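Pickle brine: salt by weight or by volume?

kettle_213
Jun 20, 2021
My refrigerator cucumbers came out too salty again. Recipe says 3 tablespoons of kosher salt per quart of water. I switched from Honby coarse to Stakard fine and kept the spoon count. Is that the cause?

brinehead
Yes. Fine salt packs tighter, so a tablespoon weighs more. Use a scale. I run 111 g of salt to 3000 g of water, 3.7 percent, and leave the jars in the fridge for 24 hours before tasting.

Aststead_Cook
Disagree that a scale is required. Pick one brand and stay with it. I have used the same spoon and the same box for years and the cucumbers taste the same every time.

brinehead
That works until the store is out of your box. Percent by weight carries over to any salt.

kettle_213
Does the vinegar count as part of the water weight?

brinehead
I count it. Total liquid, then salt as a percentage of that.

Aststead_Cook
I don't. The Mustonen method counts water only and adds vinegar afterward. The final percentage is lower, so state which one you mean when you post a recipe.

dillweed_r
Both are fine if labeled. Whichever you use, stir until the salt dissolves before it goes over the vegetables. I also keep a small cup of liquid on the table when comparing batches.
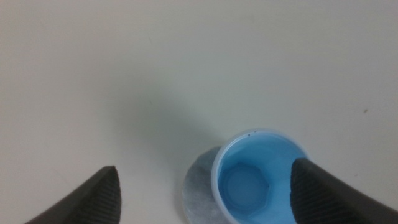 Reply 9

kettle_213
Weighed a tablespoon of each. The fine salt is clearly heavier. Next batch will be 3.7 percent of total liquid, same cucumbers, same dill.

Aststead_Cook
Try 3 percent first if the last one was too salty.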